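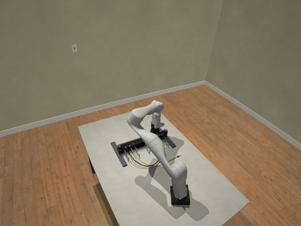

Accounting Information Systems
Session 7 handout: choosing payroll tax software
Instructor: Roxana Furtună

Bring this to class along with your notes on withholding. We will work from the Brelley case, a wholesaler with 58 employees and a bookkeeper who does payroll two days a week.

1. What the vendors claim

Brelley got quotes on two packages, Tronent and Flulletti. Both brochures say the product is "fully compliant." Ask what that means. Compliant with which rules, as of what date, and who checked? A vendor that updates its tables every December has told you nothing about a rate change in the middle of the year.

Both also promise "error-free filing." What the software can do is check that a form is complete and that the columns add up. If an employee has been entered in the wrong state, the columns will still add up.

2. Cost

Tronent: 1675 dollars a year, one user.
Flulletti: 3000 dollars a year, unlimited users, phone support included.

The Flulletti sales sheet says the package saves about 40 hours a year. I could not find out how they got that figure. Saved compared with what? A paper ledger? The spreadsheet Brelley already has? Do not use it in your write-up unless you can defend it.

Leave a line for the cost of moving old records. Neither quote mentions it.

3. Penalties and interest

Each package has a late-payment calculator. Run the same late deposit through both and through your own worksheet. If the three answers differ, look first at how each one counts the days, then at rounding. Do not assume the software is right because it shows more decimals.

4. Reading

Tóth, chapter on internal controls. Skip the vendor survey at the end. The people who answered it were picked by the vendors.

5. For next session

One page, typed. Recommend Tronent, Flulletti or staying with the spreadsheet. Staying put is a real option and I will grade it the same way. List every claim you relied on and where it came from. "The website says so" counts as a source, but a weak one, and you should label it that way.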